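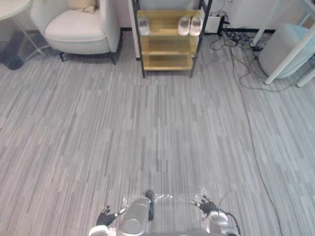 October, notebook 7, continued from the page with the coffee stain

Started 8:40. Present: me, Meifang Li until lunch, Darko after two o'clock.

Goal for today: finish second reading of the family meeting transcripts from the Flemetano ward and decide if the code "waiting" must be split. I wrote last time that it should stay one code. I am less sure now.

Status of the material. We have 28 family meetings, all transcribed, all with names removed. Cut into segments they make 877. Of these, 143 carry the code "waiting". It is too many for one code. When one label sits on so many segments, it usually means we put there everything we did not want to think about.

I read the 143 again from the printout, with pencil. Meifang read the same ones on her side of the table and we did not talk until 11. Then compared.

What I see in them:

W1. Waiting for a person. The daughter must arrive from another city, the brother does not answer the telephone, the chaplain is in another building. The decision is already made in most of these, they only want somebody to be present.

W2. Waiting for information. One more scan, the opinion of the kidney doctor, the blood result. Here the family says often "then we will know". The doctor sometimes says it also.

W3. Waiting for the patient. "Let us see if she wakes up." "Give him the weekend." No date, or a date which moves.

Meifang had the same W1 and W2 but she divided my W3 in two. In one half the team proposes a trial of treatment with a clear end, for example three days on the ventilator and then a new meeting. In the other half there is no end said by anybody. She is right that for ethics these are very different. In a time-limited trial the waiting is itself a decision and it has been discussed. In the second kind it is what happens when discussion stops. I had them together since the words of the family are the same in both. So the question is, do we code the words or the situation? Our codebook says words. But then we lose exactly the thing which the paper should be about.

Decided (for now): we keep coding the words at the segment level, and add a meeting-level field, "end point named: yes / no / unclear". Meifang will write the definition. It should have two positive examples and one borderline.

Borderline segment to use, from meeting 7. The doctor says "we will look again after a few days", and the wife says "after a few days, yes". I would say unclear. Meifang says no. Keep both opinions in the codebook note, it is useful for the next reader to see that we did not agree.

Lunch. Soup again.

Afternoon with Darko. He wanted to discuss the word "comfort", because he teaches the residents next month and wants to use our transcripts. Reminder to myself: consent form allows teaching inside the hospital only, and only the edited versions. Told him. He will use four excerpts and send me the slides before.

His observation, which I think is good: doctors say "comfort care" as the name of a plan, and families hear the ordinary word. In meeting 12 the son asks, "But he was not comfortable before?" and there is no answer to this in the transcript. The nurse speaks next, and she explains about the mouth sponge and turning him. It is a kind of answer — maybe the best one in the meeting — but it is not coded at all, because we only coded physicians and family at the beginning. This is a mistake of the design. The nurse turns must be coded too. It will cost us many hours.

I looked quickly in four transcripts how much the nurses speak. In two of them almost nothing, in one she leads the meeting practically. Do not draw any conclusion from four.

Other things, not in order:

The interpreter meetings. We have both languages only where the interpreter agreed to the recording. In one of them "we would not recommend resuscitation" was translated as "they will not do it". The family's anger in the next minutes makes sense only when you know this. Ask Meifang to check the translation again with a second speaker. Should not be my reading alone.

Wuvirwood hospice answered. They are willing to host the feedback evening for families but ask for shorter questions, and no written form on the same evening. Agreed to both. I must rewrite question 3, it has two questions inside.

Diltine (the transcription software) still removes long silences by itself if the box is ticked. In meetings 19 and 20 the box was ticked. We need the silences! Go back to the audio and put them in by hand, in whole seconds. Check the box also on the second laptop.

I noticed that I read more slowly after meeting 15, the one with the two sisters. Meifang the same. We said we take no more than three meetings in one day from now on. Write it in the protocol so that the student also follows it.

To do:
Definition for "end point named" — Meifang
Nurse turns, pilot coding on meetings 7 and 12 — me
Question 3 — me
Silences in 19 and 20 — me, Darko offered to help with one
Slides to be checked before he teaches
New version of the codebook, change the number on the first page this time

Stopped 17:20. Printouts are in the locked drawer, key returned.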